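Re-papering the table and putting the arm back to work

Monday, February 24, 2020

I look after one arm cell at work. It is a table, an arm bolted to one end, a gripper, and more cable than I would like. The brown paper on the tabletop had been down since September and was worn through in front of the base, so last week I changed it. Kamran Malik asked me to write down how, so this is mostly for him.

Take everything off first. I also took the old tape up, which was slow. Blue painter's tape comes away fine after a few days and tears into little strips after a few months. Then wipe the top, roll out the kraft paper, and pull it tight from the far side toward the base. Bríd Keogh held the far end for me. One person can do it with clamps but you get a ridge.

The grid goes down next. I start with the line that runs straight out from the middle of the base plate and measure everything else off that one. Check the four bolts on the plate before you tape anything near it. One of ours needed a quarter turn. After that I set out the props, one cell at a time, and step back to see that the tape lines are still flat. The bin with the toy ginger and corn goes at the back on the left, the cutting board in the back middle, and the dustpan and brush farther forward with a gap between them.
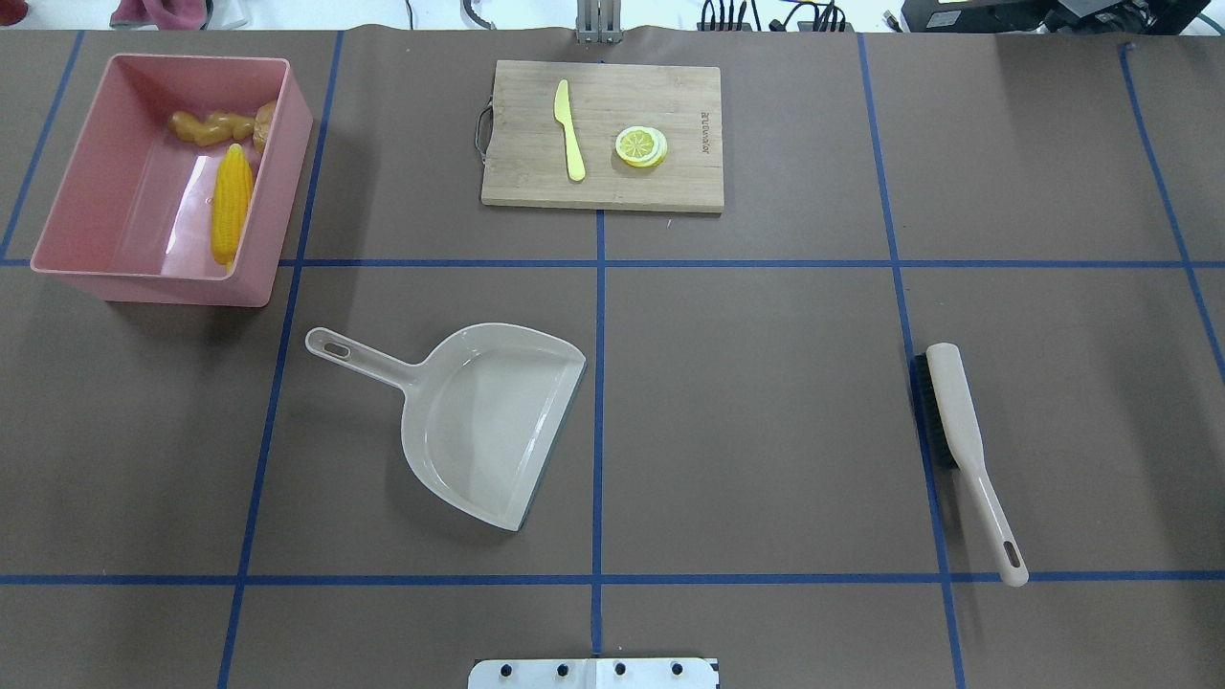

Checking the reach

With the table done I run the arm out to the far cells at low speed. The paper is new but the table height is the same, so in theory nothing changes. I check anyway. Our job is called Trita in the menu and it has 53 saved points, and I only step through the ones close to the surface. Two of them were low enough to worry me, so I raised them by 6 mm and saved again.

Laiba Dhanial stood by with the stop button while I did the far side. The things to look at are the fingertips over the plate and the cable at the elbow, which likes to catch if it was tied too short. I cut one tie and put on a longer one. I keep both pendants on the white table -- if they end up on the paper they get in the way of the tape. 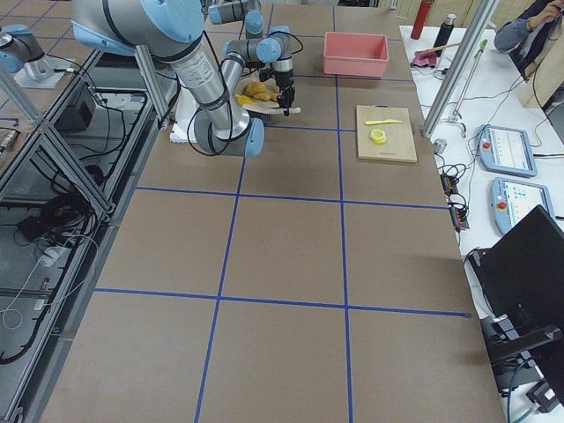 Gripper down at the edge of the paper plate, pink bin at the back.

I still want to sort out the cables under the left side. Bushra Niazi has offered to label them if I unplug them in order, and we will probably do that on a quiet afternoon. The leftover kraft paper is on the shelf behind the door, enough for one more table. Kamran, the tape is in the same place as before.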